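Clothes rail bench – pre-run safety check, with comments
Clinthorpe lab, Monday, before the first run. Filled in by Johanna Auer, second check by Arif Uddin.

1. Emergency stop within reach of the operator: OK
I can hit it without getting out of my chair. Tested 2 times, once by elbow (sorry, Arif).

2. Rail and supports tight: OK
Gave it a good shake. No wobble, and the brackets look fine to me.

3. Hangers seated on the rail: OK
Please keep checking this one! Our method picks its grasp point from the hook, so a crooked hanger gives us rubbish data and a possible pinch as well.

4. Grippers clear of hooks before homing: SEE COMMENT
I'd like a bit more room before we press home. Alois Rüegg wants 15 mm, I'd go for 20 – let's settle it before the Zadent runs. 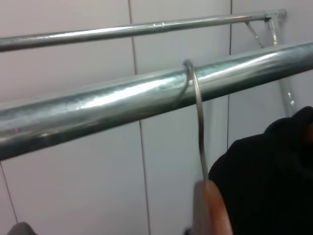
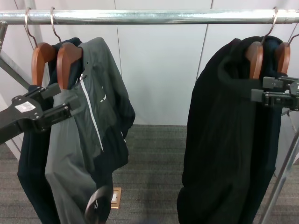
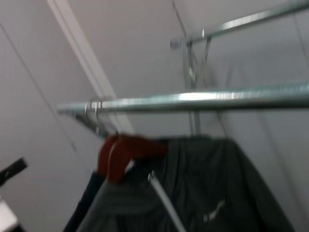
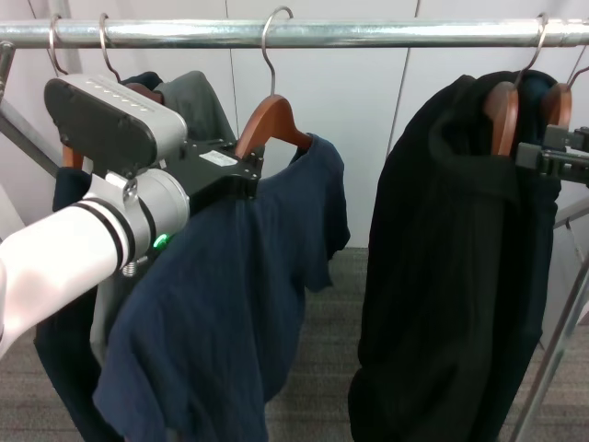 Items 2 to 4: rail, hanger hooks and garments, wrist and head views.

5. Straps, cords and zips: SEE COMMENT
The grey jacket has a loop dangling near the hem. Keep it, we want awkward clothes in the trials, but go at slow speed on anything with a cord.

6. Wrist views usable: PARTLY
One is badly smeared. Fine for a safety look, no good for scoring grasps, so leave blurred ones out of the results table.

7. Floor clear of trip hazards: OK
Mind the outlet plate in the carpet.

Still to do: Benedikt to add the agreed clearance to the run sheet.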